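Questions about the Mulo build

Mulo is the robot arm bench in the back half of the Wodska shared workshop. It picks up cups and puts them down again, and in time it should hang them up. I get the same questions by email and at the door, so the answers are collected on this page. Last updated 4 May 2018.
Kazimiera Bielecka

What is Mulo for?

It's a practice bench. The job is to take a cup that a person has left on the board, whichever way it happens to be lying, and move it to a stand. That sounds small, but it covers most of what a home builder wants to learn: finding an object, getting hold of it, carrying it and letting go in the right spot. The same bench has been used for bottle tops, pegs and bits of guttering. Cups are the part we keep coming back to.

Did you build the arm yourselves?

The arm and the gripper were bought. The table, the board, the camera posts, the stands and all of the software on the PC side were done at Wodska. I would advise anyone to do it in that order. Members who started by making their own joints spent a year on joints.

What is the table made of?

Slotted aluminium profile. The slots let you bolt a post or a bracket anywhere and slide it along later. Cut lengths are sold by most profile dealers and a hand saw will do if you clean up the ends with a file. We tightened every joint, ran the arm for an hour, then went round and tightened them all again.

The wooden board sits on top of the profiles. It gives a flat surface with no gaps for small things to fall into, and when it gets scratched we can swap it without touching the frame.

Why clear cups?

They are hard, and opaque ones had stopped teaching us anything. A depth camera tends to see straight through clear plastic or glass and reports the table behind it. A colour camera picks up the rim, the highlights and whatever shows through the wall. We train on both plastic and glass, and we try to start with the cup lying down as often as standing up.
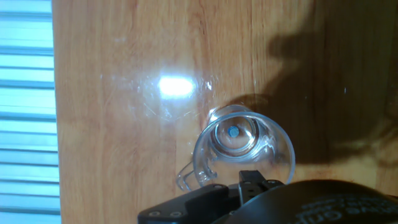 How close does the gripper need to be before it closes?

Close enough that the fingers pass either side of the wall or rim with a little room to spare. In our settings the controller stops moving the wrist at 43 mm, measured along the tool axis to the estimated grasp point, then makes the last part of the approach slowly with the fingers open. If the estimate jumps during that last part, it backs off and tries again from above.

Doesn't a shiny board make it harder?

It does. The varnish throws back the ceiling lights as white patches, and a white patch next to a clear rim can look like part of the rim. We tried a matt black mat in January and the success rate went up at once, but the trained model then fell over when the mat was taken away. We went back to the bare board for training and keep the mat for demonstrations.

Turning off the light directly over the bench helps. Closing the blinds helps too on sunny mornings.

Which software do you use?

Two pieces, both written here. Ferri runs on the PC, reads the cameras and decides where the hand should go next. Clameck is the small program that looks after opening and closing the gripper and refuses anything silly, such as closing at full speed. They talk over an ordinary network cable. Either one can be restarted without the other, and this has saved a lot of time.

Copies are on the shared drive for members. If you're not a member, write and ask. The install notes are short and assume you have used a terminal before.

How many recordings do you need to train it?

For one cup and one stand, we had usable results from 147 recordings and good results from 400. The extra ones mattered most for cups lying on their side with the handle pointing away. If you only ever put the cup in the middle of the board, you will get a robot that works in the middle of the board.

Move the stand as well. Our first batch had it in the same place every time, and the arm learned to go to that place whether the stand was there or not.

How hard does it grip?

As lightly as will hold. Thin plastic bends when it is squeezed and then slips as it springs back, and glass needs a soft contact face. We set the force by hand for each cup: start low, lift a short way, wait, and go up one step if it slides. Put the numbers on a bit of tape inside the cupboard door with the cup's name. Practise low over the board, so that a dropped cup doesn't have far to go.

Can I put liquid in the cup?

Small amounts of plain water, once you have the carry working with an empty one. Water changes the weight and also changes how the cup looks to the cameras, so expect the first tries to be poor. Keep cables off the board, and lower the speed. We limit the wrist to 56 mm per second for any filled cup. Nothing hot, nothing sticky.

What is the little gallows for?

It's one of the wooden stands used as a target. There is a round-edged base, a slanted post and an arm across the top. Hanging a cup on an arm like that by its handle is a much stricter test than setting it down, as the handle has to face the right way before the hand gets there. Cups without handles are just set down beside it. A stand of this sort is an evening's work with offcuts and glue. Make the base wide, or the arm will knock it over.

Where do the cameras go?

One at the wrist and at least one fixed to the table. The wrist view is good for the last few centimetres and nearly useless before that. The fixed one should look at the board at an angle from low down or from the side, clear of the elbow when the arm swings. Clamp it to a post, mark the post with a pencil line, and check the line each time you start. Most of our bad days have come down to a camera that somebody leaned on. 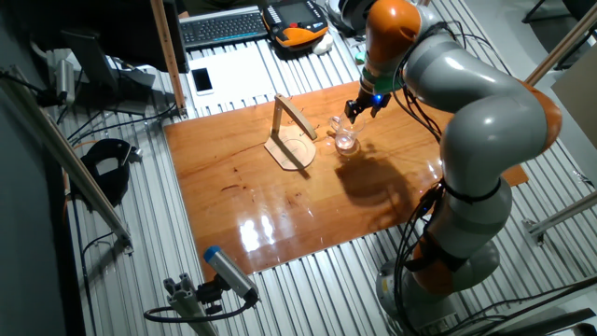

Safety and use of the bench

Do I need an induction?

Yes, even if you have worked with robots elsewhere. It takes an hour. You will be shown the stop button, the speed limits and how to move the arm by hand using the teach pendant.

Can I work alone?

You can write code and look through recordings alone. For anything where the arm is powered, there must be a second person in the room who knows where the stop button is.

What should I do if a glass breaks?

Stop the arm, cut the power, then sweep. Don't reach under the gripper while it is live. Check the slots in the table with a torch and go over the finger pads for splinters before the next run. Write it in the book.

Can I leave things on the table?

The keyboard and mouse live at the far end. Phones and paper are fine up there as well, as long as they are off the board and out of reach of the arm. Tools go back on the wall.

How do I book?

Put your initials on the sheet by the door. Half-day slots only, and please clear your old recordings off the PC by the end of the month.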